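Comunidad Clestomura – Plantas, suelo y todo lo que crece donde no debe

Foro > Ecología del jardín > Especies invasoras

¿Se puede recuperar un talud con uña de gato sin dejarlo pelado?

Publicado por Efthymia Sfakianakis
16 de octubre de 2018

Hola a todos. Heredé de mi tía una casa a 600 metros del mar y, con la casa, un talud entero cubierto de uña de gato (Carpobrotus, para los que se ofenden con los nombres comunes). Mi tía estaba orgullosísima de él. Lo plantó ella misma con esquejes que le regaló un vecino, y durante años fue repartiendo esquejes a su vez, así que media urbanización le debe el suyo. Prefiero no sacar el tema en las reuniones de la comunidad.

Llevo meses leyendo que hay que arrancarlo, que desplaza a la flora local, que acidifica el suelo y que no deja germinar nada debajo. Hasta ahí, convencida. El problema es que el talud tiene bastante pendiente, es arenoso, y abajo del todo está el camino por el que entra todo el mundo. Si lo dejo desnudo y llueve como llovió en abril, el jardín se me va a casa del vecino, que ya me saluda lo justo.

Quisiera poner plantas autóctonas: lentisco, siempreviva, algo de romero, quizá lastón. En el vivero Karamanlidis me dijeron que plantara directamente entre la uña de gato y que «ya se pelearán ellas». Me pareció una filosofía de jardinería muy relajada para lo que cobran por maceta.

Mis dudas:

¿Arranco todo de golpe o por franjas? ¿Las raíces de las autóctonas llegan a competir si las planto en medio? ¿Qué hago con los restos, que pesan como un muerto y según dicen rebrotan hasta en la bolsa? Y si alguien ha usado la manta de fibra que vende Gronow, que me diga si sirve o si es un felpudo caro.

Gracias de antemano.

Respuesta de Lachlan Mahuika

Por franjas. Siempre por franjas si hay pendiente. Yo lo hice todo de golpe en un talud parecido y pasé el invierno subiendo arena con una carretilla, actividad que recomiendo a quien quiera perder peso y amistades.

Lo que me funcionó la segunda vez: franjas horizontales, siguiendo la curva de nivel, de unos dos pasos de ancho, alternando una limpia y una sin tocar. Empieza por arriba. La franja que dejas te hace de muro mientras la otra se va cubriendo. Cuando las nuevas plantas han agarrado, quitas la siguiente.

Lo de plantar entre medias, no. La uña de gato tiene raíces someras, pero forma una maraña que se bebe la primera lluvia antes de que la plantita se entere. Un lentisco adulto le gana por abajo sin despeinarse, porque busca el agua mucho más hondo. Uno de maceta pequeña tiene las raíces exactamente donde las tiene su enemiga, y además viene mimado del vivero con riego diario. Es mandar a un niño de primaria a negociar con una constructora.

Planta en otoño, con las primeras lluvias. Alveolo forestal mejor que maceta grande: es más barato, la raíz va recta y se adapta antes. De 60 lentiscos en alveolo que puse me sobrevivieron 50 al primer verano. De los ejemplares hermosos de maceta de tres litros no te doy la cifra por respeto a los difuntos.

La siempreviva, semilla y paciencia. El romero agarra hasta en un cenicero.

La manta no la conozco.

Respuesta de Vangelis Kouris

arrancalo y echa sal, no vuelve

Comentario de Lachlan Mahuika a Vangelis Kouris

Ni vuelve eso ni nada. Es una planta de costa, Vangelis, la sal se la toma de aperitivo. Lo que mataría sería el lentisco.

Respuesta de Antigoni Pappas

De acuerdo con casi todo lo de Lachlan. Añado lo que él se salta, que es lo aburrido y lo que más trabajo da.

Los restos. Cada trozo de tallo con un nudo puede enraizar, y aguanta semanas en un montón sin inmutarse. No lo eches al compost. No lo tires al barranco, que es como llegó a la mitad de los barrancos. Yo lo extiendo boca arriba, con las raíces al aire, encima de una lona oscura y a pleno sol, y le doy la vuelta de vez en cuando. Si lo amontonas se guarda la humedad dentro y te encuentras una colonia feliz en el centro. Pregunta en tu ayuntamiento si lo recogen aparte; en el mío me pasaron por cuatro departamentos y terminé hablando con el de playas, que fue amabilísimo y no tenía camión.

Las semillas. De esto casi no se habla. Aunque quites hasta el último tallo, debajo hay un banco de semillas que va a seguir germinando varios años. Los conejos se comen los frutos y te las reparten ya abonadas. Hay que repasar a mano, de rodillas, después de cada temporada de lluvia. Las plántulas salen con un tirón y son inconfundibles, dos hojitas gordas con cara de no haber roto un plato.
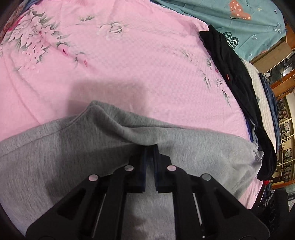 El suelo, que también queda tocado. Donde ha habido uña de gato mucho tiempo se acumula una capa de hojarasca a medio pudrir que cambia la acidez y dificulta que germine lo demás. Retira la parte más gruesa, pero no rasques hasta la arena limpia – un poco de esa capa te sujeta el terreno el primer invierno. Yo dejé dos dedos y planté a través.

Sobre la manta de Gronow: la he usado. Es fibra de coco normal y corriente, cumple, se deshace en un par de años y para entonces ya tienes raíces que hagan el trabajo. Cómprala solo para el tramo de más pendiente. Clávala bien arriba y solapa las tiras como tejas, la de arriba sobre la de abajo. Al revés, el agua se mete por debajo y te la encuentras doblada en el camino. Sé de lo que hablo.

Y no pongas solo matas. Mete alguna gramínea, el lastón que dices está muy bien, porque tiene una raíz fina y densa que ocupa justo la capa que ocupaba la invasora. Si dejas ese hueco vacío, alguien lo alquila.

Comentario de Efthymia Sfakianakis

Mil gracias a los dos. A Vangelis también, por la brevedad. Empiezo por la franja de arriba este fin de semana si la espalda me deja. Antigoni, ¿el lastón lo pusiste de semilla o de planta?

Comentario de Antigoni Pappas

De planta, 74 cepellones pequeños al tresbolillo. De semilla lo intenté antes y engordé a todas las hormigas de la comarca.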